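Playtesters wanted for Kosholm (PC and console)

Yammine is looking for playtesters for Kosholm, our co-op adventure game set on an island railroad. We need 524 people for the closed test, which opens at the end of June and runs for 11 days. Applications are open now.

You don't need any testing experience. We want a mix of people, including some who play every night and some who haven't finished a game in years. If you played the Bireck demo last year you can apply again, but your old save will not carry over.

What you will do

Play at least nine hours over the test period, in sessions of any length. At least two of those sessions should be online with another tester. We can pair you up if you don't have a partner in the test. After each session you fill out a short form covering crashes, places where you got stuck, and anything in the tutorial that was unclear. Chapters one to three are in the build. Chapter four is locked.

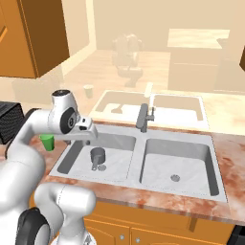 We are most interested in the new signal box puzzles and in how the controls feel on a gamepad. Keyboard remapping is only partly done, so please report keys that don't respond, but you can skip the menu text, which is still a placeholder in several spots.

What you need

You must be 18 or older and live in the United States or Canada. You need a stable internet connection and either a current console or a PC with a dedicated graphics card. The download is large, so check your free disk space before you sign up. All testers sign a confidentiality agreement. No streaming, screenshots or posts about the build.

What you get

Testers who complete the hours and the forms receive a free copy of Kosholm at launch, their name in the credits if they want it, and 1,000 Divum points for our online store. This is not a paid position.

How to apply

Fill out the tester form on the Yammine site and list your platform and time zone. Dalal Issa handles applications and Jihad Boutros runs the test server. Both can be reached through the contact page. Accepted testers will get a download key by email.

Posted June 10, 2019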